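Progress report: Heveck House ground floor, interior fit-out
For the Bristthorpe Housing Fund
Prepared by Dorota Pietrzak
Period: October

The money is going out faster than the rooms are coming together, and I would like that on record before anyone reads the contractor's summary, which is cheerier than mine. Of the 16 rooms in the grant, 10 are painted and 4 have their window coverings up. The painting is fine. The window coverings are where I have doubts.

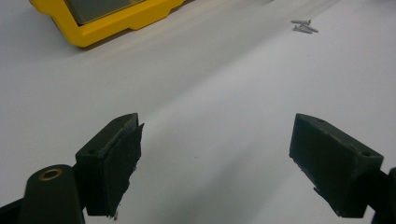 Bennani delivered the roller shades in two batches, and the second batch is a different shade of cream from the first. I am told they will "even out in daylight." I held one of each up in the east lounge on Sunday at noon and they did not. We had asked for a plain white, close to the white of the tabletop, and I still think residents would prefer it. Bennani has offered a discount in place of a replacement. I have not accepted.

The shared dining room has its new curtain poles. Two of the brackets already lean. The installer blames the old plaster, and he may be right, but he looked at that plaster in the spring and quoted for it. I have held back his final payment until the brackets are redone with proper wall anchors.

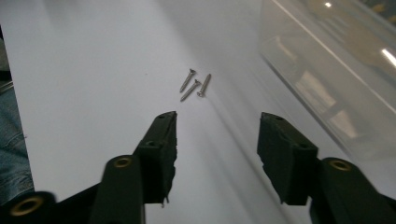

Countersunk screws, three.

Furniture is a mixed story. The Pundano armchairs are comfortable and the right height for older residents, which I did not expect at that price. The fabric samples were described as stain resistant. I spilled tea on one and it stained. We have asked for the test certificate and received a brochure.

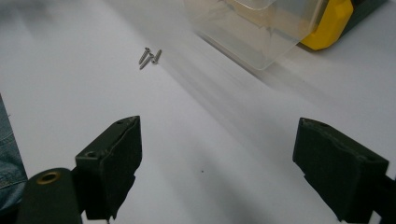

The side tables from the same supplier are late again, and I would not plan on the new date they gave us. If they slip past it, I propose buying locally and taking the difference from the rug budget, as the rugs can wait until the floors are sealed.

Decisions needed from the Fund:
Shades: approve my refusal of the discount, or tell me to take it.
Chairs: hold the rest of the order until the certificate arrives.
Rugs: permission to move the money if the tables fail to show up.

The hallway lighting has not started. The electrician's new schedule is attached, for what it is worth.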